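Progress at the Costine Workshop
Posted 5 April 2026 by Cristóvão Sampaio

The spring term of the Costine student automation club has reached its fifth week, and I wish to set down where the disassembly project stands. Members who were absent for the last two meetings have asked for a written account, and the school has agreed that it may appear on my own page.

The project for this year is the Trarkik exercise, in which a student team must program an arm to service a desktop workstation. Each team receives the same task sheet and 25 supervised attempts. The Trirero entry, prepared by our second-year members, spent most of its early attempts on the side panel and the cable bundles. Those steps are now performed by hand, as the rules permit.

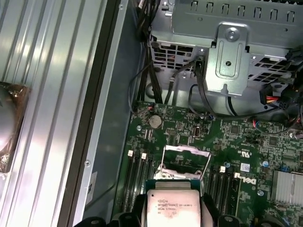

Processor handling carries more points than any other part of the exercise, and the team has given it the greatest share of its time. The fingers must hold the chip by its sides, leaving the top clear. With the load plate raised and the memory slots standing on either side of the socket, there is little room for an error in the approach. The Xeon E5-1630 v3 keeps its printed label in view between the fingers, and the students have proposed reading that label as a check on orientation. I have approved the proposal for trial.

The grip force setting remains under discussion. Garcia, our team captain, favors the lower value recorded in the logbook on page 300. I would ask all members to read that entry before the next meeting.

The regional round takes place in August. Teams must submit their final program and a written report of no more than five pages. Drafts may be left in the tray beside the workshop door.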